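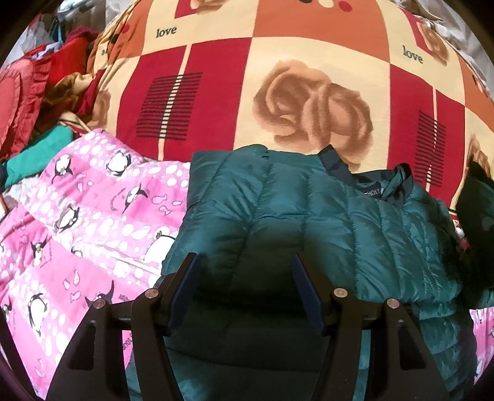 Ailsa Crichton wrote in reply to the February report that "bedding" was too broad a heading to be of use, and asked that quilt covers, blankets, sheets and pillows be reported under their own lines from now on. The change has been made. It applies to this report and to the stock sheets that go with it.

**Progress report to the Farquharson Fund**
**Project: Stornow Home Textiles, bedroom phase**
**Date: March 4, 2024**

## 1. Status

The bedroom phase covers the sorting, folding and storage of soft goods in ordinary homes: bed linen, blankets, quilts, pillows and winter outerwear. The project has completed 31 home sessions against a planned 40. Seven of the remaining sessions are booked. The last 2 have no address yet and are carried as open.

Work on the storage guide is on schedule. Work on the label scheme is behind, for the reasons given in section 5.

## 2. What the sessions cover

A session starts with whatever is on the bed. The bed is the largest flat surface in most bedrooms and it is where soft goods collect, so it serves as both the intake point and the folding surface. Items are not moved to another room for sorting. Earlier trials with a separate table were dropped; large quilts did not lie flat on it, and items kept being set down on the bed regardless.

Items are placed in one of the following lines:

- Quilt covers
- Blankets, including printed and quilted blankets
- Bedsheets
- Pillows and pillow covers
- Outerwear, padded
- Clothing, other
- Unsorted cloth

"Unsorted cloth" is meant as a holding line only. It takes crumpled pieces that can't be named until they have been opened out. A tan-and-brown fabric tucked under the corner of a quilt is a typical entry. It stays on the holding line until someone has unfolded it and read the hem.

Non-textile items found in the pile, such as plastic bags and small metal objects, go in a tray at the head of the bed and are not recorded.

## 3. Printed bedding

Prints have proved more useful for matching than color. A red pillow with a ruffled edge can be paired with several different covers, and in practice it was paired wrongly more than once when color was the only guide. A patchwork cover with red, cream, orange and peach blocks, rose motifs and the word "love" in small serif letters is not easily mistaken for anything else, folded or open. The same applies to a pink blanket with white dots, penguins and fish.

The difficulty is with roses. Rose prints turn up on both covers and sheets, and a sheet with pink, red and pale yellow roses on cream was entered as part of a rose-print quilt set in the first version of the stock sheet. The two are now held as unrelated items. The rule in the guide reads:

> Match by motif and ground together. A rose on a plain cream sheet and a rose in a patchwork square are two prints until a label shows otherwise.

Where a print carries words, the words are entered as read. Part words are entered as part words. Sorters had been completing them from memory, and this produced entries that could not be checked later.

The fold for quilt covers is unchanged from the February report: in half along the length, in half again, then in thirds toward the open end, with one full motif facing out. For the patchwork cover the facing panel should be one of the cream squares with the large rose. On a shelf at waist height this panel can be recognized without pulling the cover out. Blankets are folded in the same way but finished with a roll if they are going into a Brimau box, which is deeper than it is wide. 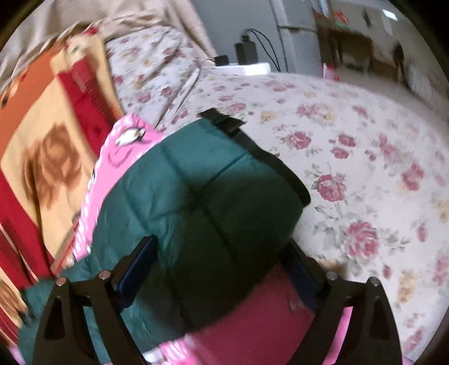 Padded outerwear is handled last. It is bulky, it slides off smooth bedding, and it tends to be lying on top of the things that need to be folded first. The present order of work is to lift the padded item clear, set it down at the foot of the bed, fold everything beneath it, and then bring it back to the middle for its own fold.

Straps, cords and loops are to be dealt with before lifting. A strap left free will catch on a sheet or on another zipper and drag it along. The guide asks the sorter to run a hand along the edge of the item, gather any strap or cord, and lay it across the padded body. Buckles are fastened if they have a mate. If they don't, they are left alone.

There is an open point about naming. A folded padded jacket and a small quilted bag look much the same from above, and both can have stitched panels and a black strap. The entry should be "padded item" until a collar, sleeve or handle has been found. The sheets from the earlier sessions use "bag" and "jacket" loosely and have not been corrected. We do not plan to correct them.

## 4. Folding method for padded jackets

Two methods were tested.

**Method A, flat fold.** The jacket is laid face up. The sleeves are crossed over the front and the body is folded once, hem to collar. The stack is stable and the collar stays in view. The air stays in the padding, and the folded jacket springs open if it is not held down by something heavier.

**Method B, roll.** The jacket is laid face down, sleeves folded in, and rolled from the hem toward the collar with steady pressure. The roll is smaller than the flat fold and fits the Brimau box with the lid shut. It takes longer, and on glossy nylon shells the first turn slips.

Method B is recommended for boxes and Method A for open shelves. Neither should be stored under quilts. Filling that is pressed for a whole season is slow to recover, and several households raised this as their main worry about putting winter coats away at all.

Zippers gave more trouble than the padding. Diagonal chest pockets are easy to overlook when the jacket is bunched, and small metal pulls can snag a knit or a brushed blanket if the jacket is folded into a mixed stack. The instruction is to close the pockets, close the front, and turn the pulls inward.

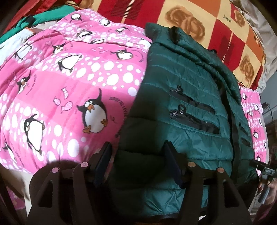
One comment on the draft of this section was that closing every pocket before checking it would only hide whatever had been left inside, and that the check should come first in writing as well as in practice. The comment is accepted. The revised order is: lay out, check pockets, close pockets, close front, fold or roll. The old order appears in the printed copies already handed out, and a correction slip will go to those households with the next mailing.

A second comment, from the same source, was that jackets should be kept out of the bedding phase altogether and left for the closet phase. We disagree. Jackets and blankets share the bed for most of the winter, and any method that treats the bed as a bedding-only surface fails at the first session. A dark teal puffer jacket lying over a pink penguin blanket is a common enough arrangement in kind, if not in pattern, and the guide has to say what to do with it. The two items separate cleanly if the jacket is lifted by the collar and the body together. Pulled by one sleeve, it brings the blanket with it.

## 5. Labels

The label scheme has two parts: reading the labels already on items, and fixing the project's own cloth tags to stored bundles.

Reading is behind schedule. Brand labels below the collar are easy to find but often caught in a fold, so that only part of the word shows. One label, white letters on black, was entered as "HOLY" with the rest hidden. Under the current rule that entry stands as a partial and is not to be used for matching. Care labels are a greater problem. They are usually inside a side seam, and getting at them means opening out an item that has just been folded. From the next session, care labels are read at intake.

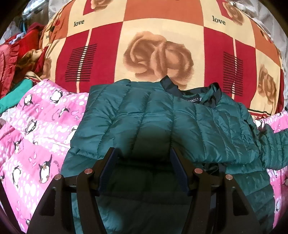

The project's own tags are supplied by Fluden. The first batch was too stiff for blankets and worked its way out of the roll. The replacement is a soft cotton tape with a printed line for the item, the fold used and the month stored. It is tied, never pinned. On padded jackets it goes through the hanging loop at the collar where there is one, and around the whole roll where there isn't.

Loose cords at the hem or cuff are tied off before the tag is put on. In two cases the tape was tied to a cord instead of the loop and pulled through when the bundle was picked up.

Tags for the remaining sessions are in hand and no further order is needed under this budget.

## 6. Materials and storage

Brimau boxes are adequate for blankets and rolled jackets. They are too narrow for a quilt cover in the standard fold. Options are a tighter fold, a wider box, or shelf storage. Shelf storage is the present choice on cost grounds. It leaves the cover exposed to dust, and we are asking households to turn an old pillow cover over the stack.

Plastic bags are not used for storage at any stage. Where items arrive in them, the items are taken out and aired first.

## 7. Points for decision

1. Approval to keep padded outerwear in the bedroom phase. Without it, section 4 moves to the closet guide and the session sheets need to be reprinted.
2. Approval to leave the early "bag" and "jacket" entries uncorrected, with a note in the stock sheet.
3. A decision on the open sessions: find addresses or close the phase without them. Our preference is to find addresses.

## 8. Work before the next report

- Hold the seven booked sessions.
- Send the correction slip on pocket checks.
- Move care label reading to intake and record how much time it adds.
- Compare shelf and box storage for quilt covers in homes that have both.
- Retest the first turn of Method B on nylon shells, using a cotton sheet underneath for grip.

The stock sheets, with bedding split by line as requested, are attached separately.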